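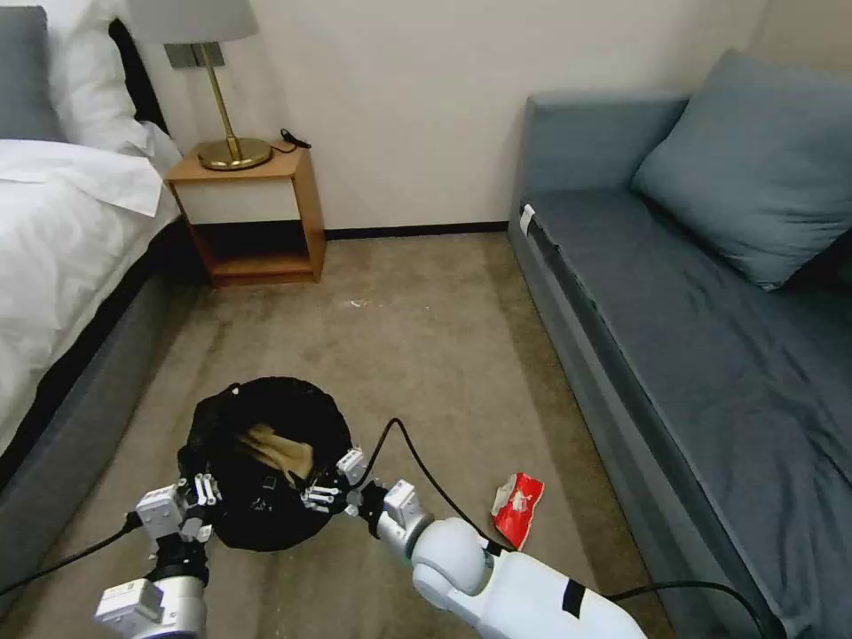 Search this gallery
Enter keyword
Go

The Clikunton Rooms, or What We Did With Our Summer

2010-07-11

Loretta Blackwood has asked me four times when the room pages would go up, and the answer is now. Clikunton is a small guesthouse and these are its small bedrooms. Anyone hoping for a ballroom has been misled, probably by my cousin.

We opened after a repaint that was supposed to take until spring. The budget was 2,000 dollars. The paint alone had opinions about that. What follows is mostly bedroom, some floor, and a few notes for people who write to ask what the place is like before they book, which I encourage, and then write again to ask the same thing, which I also seem to encourage.

The bed. White bedding on a dark gray upholstered base, with one gray pillow and one white one up against the headboard. Norbert Malý wanted all white. I wanted all gray. Guests take the white one and put the gray one on the sofa, so Norbert wins on points.

The nightstand. Light orange-brown wood, white up top, open shelf underneath. Put your book on the shelf. Put your phone on the shelf too, if you like, and then leave without it. We mail those back on the first of the month.

The lamp. Round brass base, thin brass stem, white shade. I found the design in the Kastley catalog and argued for it through two phone calls and a lunch. Deividas Strazds still says it looks like something from his dentist's waiting room. He must have a very good dentist.

The carpet. Beige. I know. It was beige when we got here and it will be beige when we go, give or take red wine. Shoes off would be lovely, but I gave up putting it on the sign.

The sofa. Gray, to go with the bed, or to spite the carpet. Fine for one person and a newspaper. Mariann Bozsik slept a whole night on hers during the painting and has mentioned it since.

The black bag. Soft, drawstring, and meant for whatever is lying on the floor by your second morning: crumpled brown paper, a red wrapper, the map you folded wrong. Fill it and leave it outside the door — we come by before ten. Please don't put towels in it. Towels go in the bathroom, where they have lived quite happily for years.

Breakfast is downstairs and has its own gallery, once Rasmus Kazlauskienė stops rearranging the jam. The garden pictures will follow in August, assuming there is still a garden.

If you stayed with us before the repaint and miss the old wallpaper, I have most of a roll in the shed. First person to ask can have it. I'll even carry it to the car.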